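About Wemudis Orchard

Wemudis is a small fruit farm run by Andor Somogyi and Géza Kocsis. We grow plums, sour cherries and apples on 12 acres, most of it planted by the family that had the land before us. The oldest trees are a row of Szénási plums along the north fence. They still bear every year.

We sell at the farm gate from June to October, 8 a.m. until 2 p.m. What we don't sell fresh goes into jam, dried fruit and a plain apple juice with no sugar added. The jam is cooked in small batches in the kitchen behind the packing shed.

Four people work here all year. Attila Fekete looks after pruning and grafting, and Ákos Vincze handles orders and deliveries. In picking season we take on extra hands from the village. If you want work, call in May.

We don't spray after the fruit sets. Some of the apples have spots, and we price those lower. Windfalls go to a neighbor's pigs.

School groups can visit in September with two weeks' notice. Wear boots, as the lower rows stay muddy. Dogs are fine on a leash.

Orders for boxes of sour cherries open in May and usually close early.

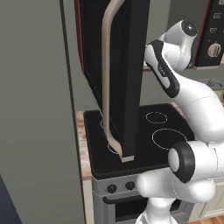 Ottó Kozma wrote to us that the spotted apples keep just as well as the clean ones, and that he had a crate of them in his cellar until March.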